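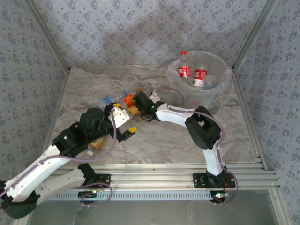 Didska Wallcovering Paste, Ready-Mixed
Product code 3081
Maker: Fornholm
Sold in: 9 kg tub

Overview

Didska is a ready-mixed starch and PVA paste for hanging paper, paper-backed vinyl and non-woven wallcoverings. It is supplied at working strength and can be applied by brush, roller or pasting machine. It dries clear and contains no solvent.

Suitable surfaces

Plaster, plasterboard, lining paper and sound matt emulsion. Gloss paint must be sanded dull and washed down first. Do not use on bare metal, polystyrene or unsealed chipboard. New plaster must be fully dry and sized before hanging.

Thinning

For sizing, or for light papers below 100 g per square meter, thin with clean, cold water. Add no more than 40 ml of water per kg of paste and stir until even. Do not thin for vinyl. 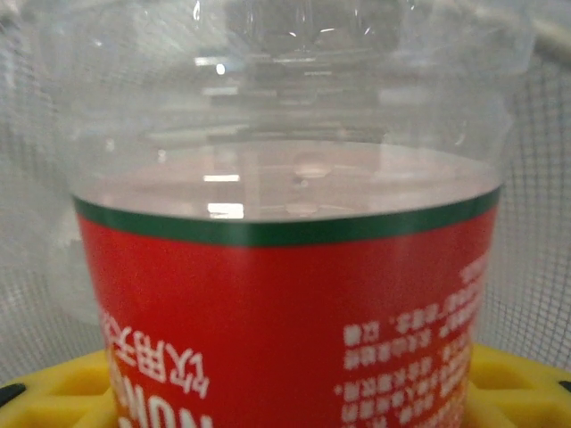 Thinned paste keeps for two days in a closed container. Do not return it to the tub.

Application

Paste the wall for non-woven coverings. Paste the back of the covering for all others and allow the soaking time printed on the roll label. Keep the soaking time the same for every length, or the pattern may not line up at the seams. Wipe off surplus paste with a damp sponge before it dries.

Drying

Allow 24 hours at normal room temperature. Heavy vinyl over painted walls may take twice as long. Keep heating low during this period.

Storage

Store upright above 5 degrees C. Protect from frost. Paste that has frozen will separate and cannot be recovered by stirring.

Ordering

Stocked at the Sekthorpe trade counter. Pallet quantities are supplied through Mahmoud Decorating Supplies. The older powder version was withdrawn in September and has no direct replacement.

Page revised 2025-02-26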